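Gudari G2 卓上用ロボットアーム 導入レビュー(購入・予算計画の観点から)

2026年2月

評価対象:Gudari G2 片腕構成、二指グリッパー付き
用途:食器の取り扱い作業(把持、移載、重ね置き)
比較対象:Bultel の同クラス機

本稿は性能試験の報告ではなく、同種の機材をこれから予算化する担当者に向けた購入レビューである。可搬質量や繰り返し精度はメーカーの仕様表に記載があるため、ここでは扱わない。見積書に現れる費用と現れない費用、発注の順序、設置場所の条件を中心に記す。

1. 本体価格と見積の構成

本体の見積は624千円であった。これにグリッパー、手首カメラ、設置用金具を加えた総額は799千円となる。差額の大半はグリッパーとカメラが占める。カタログでは本体価格のみが大きく表示されているため、稟議の段階で本体価格だけを計上すると後で補正が必要になる。初回の見積依頼では、必ず「動作に必要な一式」と明記したほうがよい。

保守契約は別建てで、2年契約と3年契約がある。年あたりの単価は3年のほうが低いが、途中解約時の返金規定がない。用途が固まっていない場合は2年で十分と判断した。なお、保守の対象は本体とコントローラーに限られ、グリッパーの指は消耗品扱いとなる。

2. 作業台と設置場所

専用架台はオプションにあるが、採用しなかった。対象作業が家庭の食卓を想定したものであり、架台の天板では高さも表面の性質も異なるためである。作業台には市販の四角いテーブルをそのまま使い、周囲の家具も移動させていない。対象物はプラスチックのコップ、ステンレスのボウル、金属のフォークとした。いずれも量販店で調達でき、予算上は雑費で処理できる。 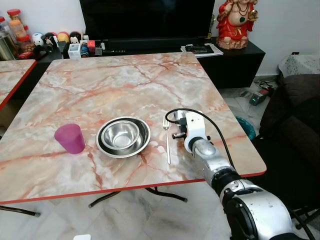
架台を省いたことで費用は下がったが、その分、位置合わせの手間が増える。専用架台であれば本体との相対位置は金具で決まる。一般のテーブルでは、台を動かすたびに基準位置の取り直しが発生する。作業者の工数を費用に換算する組織では、この点を購入前に試算しておくべきである。テーブルの脚の位置を床に印しておくと再現しやすいが、賃貸物件では粘着テープの跡に注意が必要になる。

電源は単相100Vで足りる。ただし、アーム、コントローラー、記録用PCを同じ延長コードに集めることは取扱説明書で推奨されていない。壁のコンセントの口数を先に確認し、不足する場合は電源タップの費用も計上する。設置当日に口数の不足が判明すると、作業が半日止まる。

3. グリッパーと予備品

グリッパーの選定には最も時間を要した。標準の二指型のほかに、Oláh の柔軟指を変換プレート経由で取り付ける構成も検討した。柔軟指はコップのような薄肉の物には有利だが、フォークのような細い物では指先の変形が把持位置のばらつきにつながる。最終的に標準の二指型とし、柔軟指は次年度の検討項目に回した。

変換プレートは受注生産で、納期が本体より長い。二種類の指を使い分ける計画であれば、本体より先にプレートを発注する必要がある。

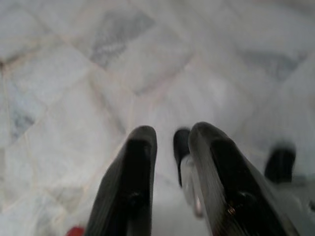

予備の指は初回発注に含めることを勧める。単品で追加すると送料と最低発注額が加わり、割高になる。現物を確認する際は、左右の指を別部品として扱うとよい。手首カメラの映像では、片方の指の面に縦方向の細かい溝が見え、下部には小さな金属のねじらしき部品が認められる。こうした面の状態は使用前に記録しておかないと、後で摩耗の判断ができない。手首カメラは把持の記録だけでなく、予備品の交換時期を決める資料としても使える。ただし遠方の物はぼけるため、床や周辺の確認には向かない。

4. カメラと周辺機器

手首カメラに加えて、上方から作業台全体を見るカメラを1台用意した。手首側だけでは対象物同士の位置関係が把握しにくく、失敗時の原因の切り分けに時間がかかる。上方カメラは汎用品でよく、メーカー純正を選ぶ理由は見当たらなかった。

見落としやすいのはケーブルである。付属のケーブルは専用架台を前提とした長さで、一般のテーブルに設置すると余裕が少ない。手首まわりの配線には可動域に応じたたるみが必要で、延長ケーブルと固定具を追加した。金額は小さいが、納品後の追加購入は手続きが煩雑になる。最初の発注に含めておくべきである。

制御ソフトには Alix を使用した。基本機能は本体に付属するが、複数カメラの同期記録は有償の追加ライセンスとなる。ライセンスは端末単位で、PCを入れ替えた場合は移行申請を要する。移行そのものは無償であった。

5. Bultel との比較

Bultel の同クラス機は本体価格が低く、架台も標準で付属する。一方、手首カメラの取付位置が固定で、指の長さを変えると視野に干渉する。グリッパーを交換する予定がなければ Bultel で問題ない。用途が途中で変わる可能性がある場合は、取付金具の選択肢が多い Gudari のほうが追加費用を抑えやすい。

納期は Gudari が長い。年度内の検収を条件とする予算では、遅くとも8月には発注を済ませておきたい。分割納品は可能だが、検収書が分かれるため、会計処理の可否を事前に確認する必要がある。

6. 評価

良い点:取付金具の選択肢が多い。一般のテーブルでも運用できる。見積の内訳が細かく、削減箇所を検討しやすい。
不満な点:カタログの価格表示が本体のみである。指が保守の対象外である。ケーブルの余裕が少ない。

総合では、食器類のような軽量物の作業で、かつ設置環境を頻繁に変えない組織に適する。複数の部屋を移動して使う計画であれば、基準位置の取り直しにかかる工数を加味して再度比較したほうがよい。 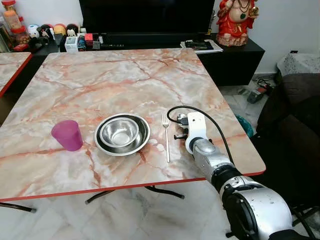 匿名の読者からは、架台を省いた分の予算を保守契約に回すべきではないか、という意見が寄せられた。同じ機種を2年契約で導入したところ、コントローラーの修理が契約終了後に重なり、結果として3年契約との差額を上回る出費になったという。また、指の予備よりもケーブルの予備を優先したほうがよいとの指摘もあった。

保守期間については、稼働時間の見込みが立っているのであれば3年契約を選ぶ根拠になる。当方では稼働時間が未定であったため2年とした。ケーブルの予備は次回の発注に加える。手首側のケーブルは本体側と型番が異なるので、見積依頼の際は両方の型番を記載すること。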